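Facilities Service Desk: Ticket History
Subject: Recurring low water pressure, second floor, Wike Building
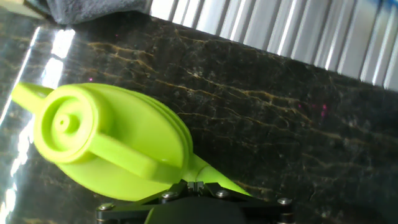 Green watering can on the countertop, Wike Building.

Status: Open, pending parts
Priority: Normal
Location: Wike Building, second floor, kitchen and east restrooms
Requested by: Corrado Lo Presti, Office Services
Assigned to: Plumbing and Mechanical

Initial report
The requester states that water pressure at the second floor kitchen faucet drops sharply in the morning and recovers by early afternoon. Staff who water the atrium plants have noted that filling a can at the kitchen sink takes several minutes before 10:00 a.m. The restroom faucets on the east side are affected to a lesser degree. The first floor has not reported a problem. The requester asks that work be scheduled outside of the lunch period.

Service Desk, first response
The request has been received and logged. The requester was asked to confirm whether both hot and cold water are affected, and whether the condition is present on every working day.

Requester reply
Cold water is affected. Hot water at the same faucet appears normal. The condition was present on each working day of the past two weeks, with the exception of Thursday, when pressure remained acceptable all day.

Plumbing and Mechanical, visit 1
Arrived 8:40 a.m. Removed and cleaned the aerator at the kitchen faucet. Light mineral scale was present. Flow improved slightly. Verified that the stop valve under the sink was fully open. Static pressure at the kitchen cold line measured 29 psi. Static pressure at the first floor janitor closet measured 58 psi. The difference is greater than can be explained by elevation. Ticket left open for further review.

Service Desk note
A related ticket was located for the Sarkbridge annex, which is served by the same cold water main. That ticket was closed in January after the annex irrigation timer was reprogrammed. Plumbing and Mechanical was asked to determine whether the timer had reverted to its earlier schedule following the recent power interruption.

Plumbing and Mechanical, visit 2
The irrigation timer at Sarkbridge was found on its factory schedule, running from 6:00 a.m. to 11:30 a.m. on all days except Thursday. The backup battery was discharged. Battery replaced and the overnight schedule restored. Pressure at the Wike second floor kitchen rose to 41 psi the following morning. This is an improvement but remains below the building standard.

Inspection of the second floor branch identified a Kurkmont pressure reducing valve in the ceiling space above the east corridor. The adjusting screw was seized and the strainer could not be removed without risk of damage to the body. Replacement of the valve is recommended. Isolation of the branch will be required.

Requester reply
Office Services confirms that the kitchen faucet is noticeably better. Restroom faucets on the east side remain weak. Please advise on the date of the shutdown so that a notice can be posted. Please also confirm whether the dishwasher should be left off during the work.

Service Desk, response
The replacement valve has been ordered through Brernalero. The supplier has quoted a lead time of 6 working days. The shutdown will begin at 5:30 p.m. and is expected to last no more than 2 hours. The dishwasher and the ice maker should be switched off before the shutdown begins. After service is restored, the kitchen cold tap should be run until the water is clear before it is used for drinking.

Outstanding items
Replace pressure reducing valve, second floor east branch.
Record static pressure at the kitchen and both east restrooms after replacement.
Add the Sarkbridge timer battery to the annual maintenance list.
Office Services to post the shutdown notice once the date is confirmed.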